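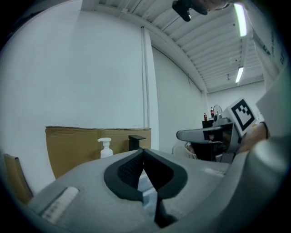

À quelle fréquence faut-il faire accorder un piano droit ? Une fois par an pour un instrument de famille, deux fois s'il est joué tous les jours ou s'il vit dans une pièce dont l'humidité change beaucoup.

La règle est connue, elle est peu suivie. Beaucoup de pianos droits passent des années sans visite, souvent parce que le son se dégrade lentement et que l'oreille s'habitue. Le propriétaire joue, trouve que c'est correct, puis un invité s'assoit et fait la grimace dans les aigus.

Bastian Oltmanns accorde des pianos depuis 18 ans dans la vallée de Purves. Il travaille seul, fait ses tournées en voiture et prend les rendez-vous lui-même, le matin. Son fichier est un cahier à spirale. Pour chaque instrument il y note la marque, le numéro de série, le diapason relevé à l'arrivée et l'état des chevilles. « Le piano ne se désaccorde pas parce qu'on en joue, dit-il. Il se désaccorde surtout parce que le bois bouge. »

La table d'harmonie, en épicéa, se gonfle quand l'air est humide. Elle pousse alors sur les chevalets, la tension des cordes augmente et la hauteur monte, surtout dans le médium. En hiver, quand le chauffage assèche la pièce, le mouvement s'inverse. Octobre est le mois où Oltmanns reçoit le plus d'appels, et il demande en général à ses clients de patienter. Un accord fait la semaine où l'on rallume les radiateurs tient mal. Il préfère passer un mois plus tard, quand le bois s'est stabilisé.

Un accord ordinaire prend entre une heure et demie et deux heures. L'accordeur commence par la partition, c'est-à-dire l'octave centrale, qu'il règle par quartes, quintes et tierces. Il l'étend ensuite vers les basses, puis vers les aigus. Sur la plupart des notes, trois cordes sont frappées par un seul marteau et doivent sonner ensemble. Une bande de feutre glissée entre elles permet de les faire entendre séparément.

Les applications d'accordage ont changé le métier sans le faire disparaître. Oltmanns s'en sert pour les pianos très bas, quand il faut remonter l'ensemble avant de l'affiner. Pour le reste il travaille à l'oreille. Mesurer une fréquence est facile. Poser la clé sur la cheville et la laisser à un endroit où elle ne reviendra pas demande des années de pratique.

Ga-eun Sun enseigne le piano à Huvevis et possède un droit Jundero acheté d'occasion 1 146 euros, transport compris. L'instrument était resté contre un mur extérieur, à côté d'une porte-fenêtre. Il a fallu deux accords rapprochés avant qu'il tienne. Elle l'a depuis déplacé contre une cloison et a posé un hygromètre sur l'étagère voisine. « Mes élèves entendaient que quelque chose n'allait pas mais ils pensaient que c'étaient eux », raconte-t-elle. Elle conseille aux parents de prévoir le premier accord dans le budget d'achat, et de laisser au piano quelques semaines dans sa nouvelle pièce avant de faire venir quelqu'un.

Reste la question des instruments trop fatigués. Si les chevilles tournent librement dans le sommier, l'accord ne tiendra pas, même bien fait. On peut les remplacer par des chevilles d'un diamètre supérieur. Sur un bon piano, l'opération se discute. Sur un petit droit d'étude, elle coûte souvent plus que l'instrument. Oltmanns le dit au téléphone quand il reconnaît le modèle, pour éviter un déplacement – il lui arrive quand même d'y aller, quand le piano vient d'une grand-mère.

L'entretien courant tient à peu de choses. Garder le piano loin des radiateurs et du soleil direct, ne pas poser de plante dessus, fermer le couvercle le soir si la maison a des mites. Les feutres des marteaux sont en laine, et un nid trouvé tôt se traite sans démontage complet.

Commentaires

Mado_H
Très utile, merci. Le nôtre n'a pas été accordé depuis 30 ans, est-ce qu'on peut encore le remettre au diapason ou est-ce que les cordes vont casser ?

pleyel_du_dimanche, 3/2/26
@Mado_H Ça dépend de la rouille. Le mien est remonté en plusieurs passages, une seule corde cassée dans les aigus.

Tilio
Et pour les humidificateurs à installer dans le meuble ? On m'a parlé d'un Zoltico, je voudrais un avis avant de l'acheter.

Corinne B.
Article intéressant mais rien sur les pianos à queue, dommage.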